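Category: Workshop log / Hardware

2019-12-18

Still on the second-hand desktop towers from Skandis. Leokadia Rutkowska thinks they'll do for the store room and the sign-in desk. I said in May that I doubted it and I still do. Cheap towers are cheap for a reason, and the reason is usually found at nine at night with the side panel off.

The Skandis sheet says "tested, cleaned, complete". Cleaned I'll allow. Tested by whom, and for how long? A machine that gets as far as its first beep counts as tested in that trade. I've asked for the actual test record and been sent the same sheet again with a logo on it.

Sheet numbers, for what they're worth: 17 towers in the lot, 200 each if we keep them, 171 if we take them without drives. Leokadia likes the lower figure. I don't, as we'd be buying drives from Cuevas straight afterwards and we all remember how long the last order took. She has the Cuevas price list somewhere. Please pin it up.

Worked with the case on its side on the slatted table, which is fine for the case and terrible for screws. Anything small goes down between the rails. Put a tray under it or work over the mat.

Notes on taking these apart:

Power lead out first, then hold the power button in for a few seconds. Yes, every time.

Don't trust the case to tell you what board you'll find in it. Read the number off the board and write that down.

Socket cover goes on as soon as the processor is out. The Merutix clean-up guide says it can wait until the end of the job. I disagree — bent pins are the one thing we can't put right here, and a cover costs nothing.

Data cables: label both ends before pulling. Colour is no guide to what goes where.

Old paste comes off with the wipes in the blue tub, not the kitchen roll.

CPU socket with no heatsink on it in the first one, drive cage with one carrier filled and one empty in the second:
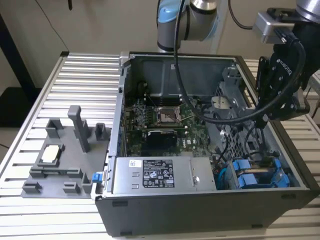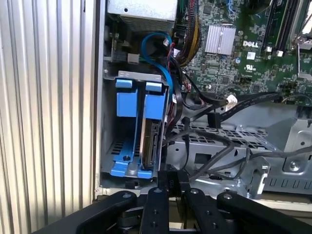

Leokadia wants a decision before the break. My answer is to keep two, run them day and night for a fortnight on the Ikarance test disc, and pay for no more until they've come through it. She says the disc is too old to tell us anything. Possibly, but it found the bad memory in the last lot when the seller's own test didn't.

Asset tag on the first tower for soak testing is 447. It goes on the shelf by the door, and please don't borrow the memory out of it.

To do: covers, more labels, ask Skandis again about the test record.

Comments

benchleft: The guide says the cover can wait if you aren't moving the board. You always leave that bit out.

L. Rutkowska: Price list is pinned up. A fortnight takes us past the break, so that isn't a decision, is it?

oddsocket: Second the tray. I lost two standoffs through those rails and only found one.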